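4. Small round parts and the limits of the repair count

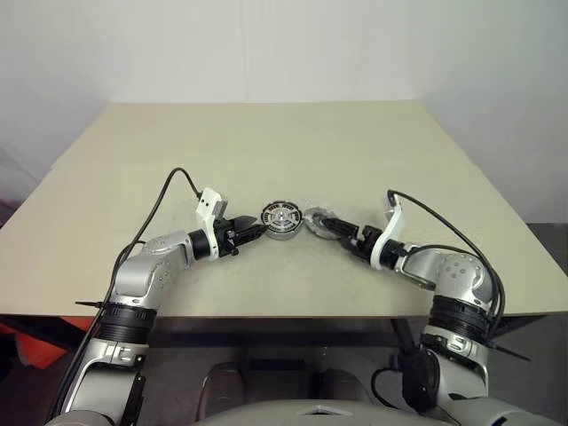 Figure 3. Two small round metal parts on a tabletop. The one on the left has a white face with black lettering arranged in a ring.

4.1 What the log counts as a repair

The case for repair cafes and town workshops usually rests on a single number: items fixed. The Prudomby workshop log, which we were given in full, holds 2759 entries, and earlier reports on the program treat each entry marked "done" as one product kept out of the trash. We doubt that this is a safe reading.

The first problem is the unit. A kitchen timer brought in with a stiff dial and a loose back can show up as one entry or as two, depending on who was at the desk. Nwosu kept the log in its first years and entered one line per visit. Arain, who took over in January, entered one line per fault. Neither practice is wrong, but the two halves of the log cannot be added together as if they measured the same thing, and the sharp rise reported after the change of hands should be set aside until someone has recoded it.

The second problem is the word "done." In the log it means that the owner took the item home. It does not mean the item worked a month later, or that it was used at all. Of the nine owners we were able to reach by phone, five were still using the item. Two had put it in a drawer and bought a new one. The others could not remember which item we were asking about. Nine calls prove very little, and we do not offer them as a rate. They do show that the drawer exists, and the published totals have no place for it.

4.2 Small parts

Round metal parts of the size shown in Figure 3 are a fair test of the log, as they are easy to mix up and hard to describe in a free-text box. Entries for such parts read "disc," "wheel," "cap," or just "metal thing." Lettering on a face ought to help, yet few entries copy it out. Without it, a later reader cannot tell whether a part was swapped for the same model, for a near match, or for whatever was in the tray.

Supporters of the program have answered that the Mikadix parts list solves this. We are not convinced. The list was drawn up for store stock, and it sorts by supplier first and by shape last. A person holding an unknown disc has to know where it came from before the list can say what it is. The Tivus form does better on this point – it asks for width and markings up front – but it was filled in for so few items at Prudomby that we could not use it.

4.3 What can still be said

We do not claim that the workshop has no effect. People came back, and the log shows the same family names over several years, which suggests that they got something out of it. Whether that was a working timer or an hour of company is a question the log was never built to answer. The savings figure quoted in the town budget multiplies the full count of entries by the price of a new item. That assumes every entry is a separate product, every repair held, and every owner would otherwise have bought new. We found support for none of the three, and in the next section we leave the figure out of the model.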